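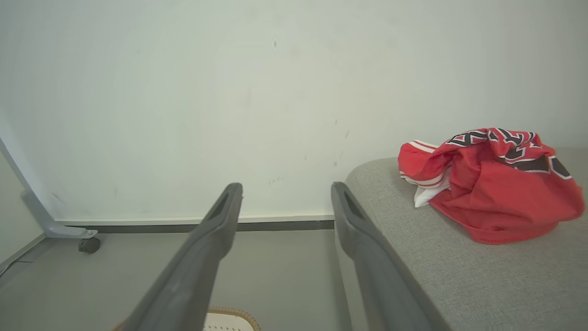

4. What the shopkeepers told us about their signs

I want to start this section with a confession. When Tamsin Castellanos and I planned the Brullgate study, I was sure that lettering size would explain nearly everything. Bigger letters, more people reading the sign, end of story! I had even drafted a paragraph saying so. Tamsin (who had painted signs for a living before she came to the university) read it, put a question mark in the margin, and handed it back. She was right to.

So, the basics again for anyone who skipped Section 3. We stopped 955 people on the main shopping street in Brullgate and asked each of them to name the last three businesses they had walked past. Of those, 746 gave us at least one name we could match to a real storefront, and they are the group I'm talking about from here on. The others either couldn't name one or named a store on a different street, and we come back to them in Section 6. We also photographed and measured the signs on 70 storefronts, and we sat down for a proper talk with the owners or managers of 56 of them. The rest were too busy or didn't want to, and one told us very cheerfully that signs were a waste of money.

4.1 Letter size and contrast

Size did matter, up to a point. Storefronts with very small lettering were hardly ever named, and I don't think anyone will fall off their chair at that. But once the letters could be read comfortably from the opposite sidewalk, making them bigger did very little. What kept showing up instead was contrast. Dark letters on a light board, or the other way around, did well at pretty much every size we measured. Mid-tone on mid-tone did badly, even on two of the largest boards on the street.

Figure 3 plots naming rate against letter height, with contrast split into low, medium and high. The curve for high contrast climbs fast and then goes flat. The low-contrast one just sort of wanders along the bottom. I spent a Sunday trying different groupings to see if I could make that flat part go away, and I couldn't.

Figure 3. Share of respondents naming a storefront, by letter height and contrast group. Storefronts with no lettering on the fascia are left out.

4.2 Age of the sign

We expected new signs to win. A new sign is a change, and people notice change, or so we thought. In the interviews, several owners told us the same thing: "You get a few good weeks out of a new one." The street survey didn't back them up. Signs put up in the past year were named a little less often than signs that had been there a long while, and the gap held when we looked only at people who shopped on the street every week.

My guess is that regulars go by memory. One woman called the bakery "Bellamy" without a pause, although the board over the door has said Pluvis since April. She wasn't alone in that, and we had to decide how to code it. We counted an old name as a match when the respondent could point to the right door (see the coding notes in the appendix). Tamsin would have been stricter. If you score it her way, the older signs keep their lead but it gets thinner.

4.3 Vehicles

We hadn't planned to look at vans at all! They crept in through the interviews. Skillia, a flooring firm with a tiny office above one of the shops, has no fascia sign, only a lettered van that is usually parked outside, and people kept naming it. We went back through the answers and found other names that could only have come from the side of a vehicle. There weren't enough of them for a test I'd trust, so please read this part as a hint. I'd love to see someone do it properly, with the parking times logged, which we didn't do.

The next section takes up cost, and whether the owners who spent more felt they had got more for it.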